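Food waste bins in Jiltcombe change over in July. 1/6

About 1000 homes get a kitchen caddy first. The rest of the town follows in autumn. Put it out by 7am.
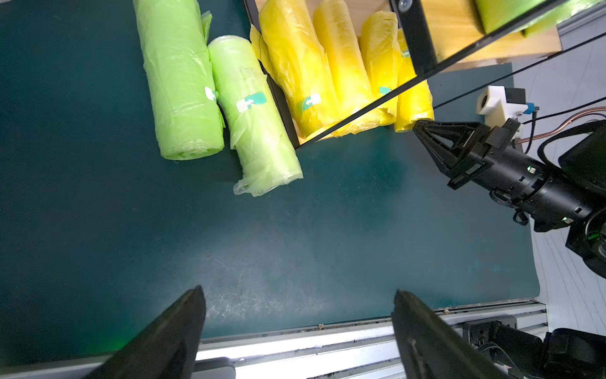 Liners are optional. Newspaper works too, and so does an old bread bag. 2/6

Tea bags, bones, plate scrapings and stale bread can all go in. Oil can't. 3/6
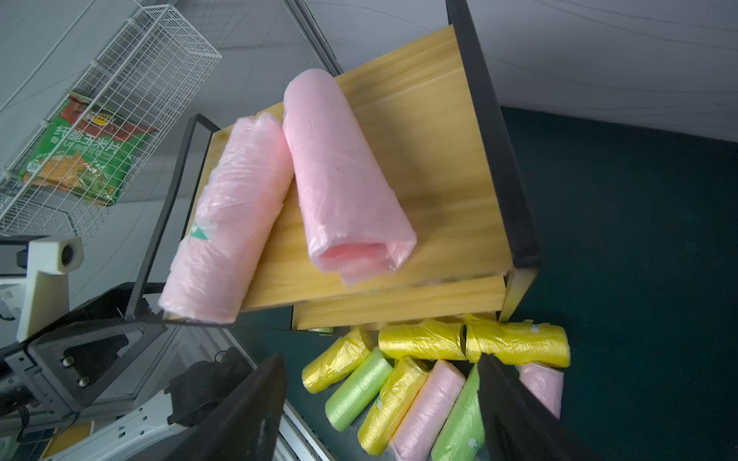

Can I put garden waste in the caddy? Only cut flowers and small houseplants. Grass still goes in the brown bin.

Flats on Promwood Road share 20 larger bins. Keys are with Lorraine Haworth. 4/6

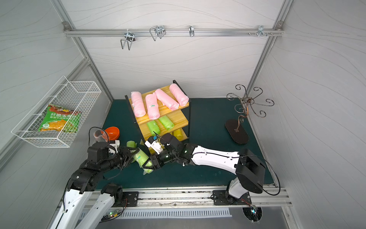
Jiltcombe Residents' Group, Waste and Recycling Team

Missed collections need reporting within 48 hours. 5/6

Tell us your street and house number and we'll pass it on.

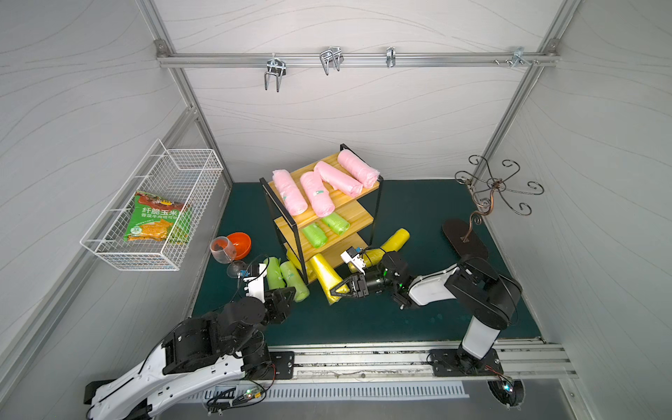
Caddies left out in high wind do blow over, so lock the handle forward. 6/6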